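Doltus Seed Works open day, Oct 13, 2020

We drove out from Piras after breakfast and got there before the first tour. Entry was free but you had to book. The seed store came first: 3,000 kinds of bean and squash kept in jars, and a cold room you can only look into through a window. Our guide said germination tests are run on 300 lots every May.

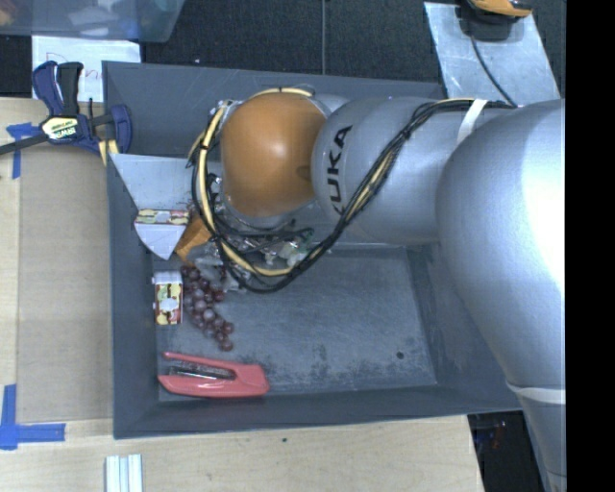 Peiyu Yu asked if home-saved squash seed was worth keeping, and was told yes, as long as no other squash grew close by. The guide's own rule is 800 yards -- farther than most of us have room for.

Lunch was soup and rye bread in the canteen, six dollars. The afternoon talk on drying beans ran long and we missed the trial beds, which close early. I bought two packets of Gerkell pole beans and a dented tin for storing them. Parking is on the Istau side, up a gravel lane that gets tight when cars meet.
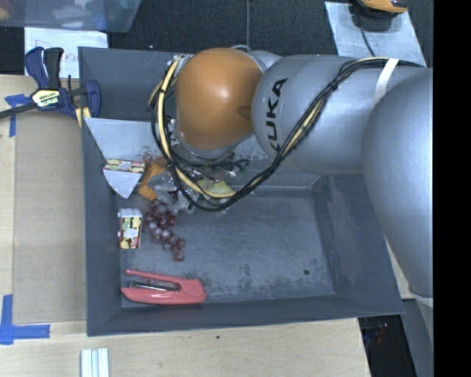
KUKA arm over a gray bin, Doltus open day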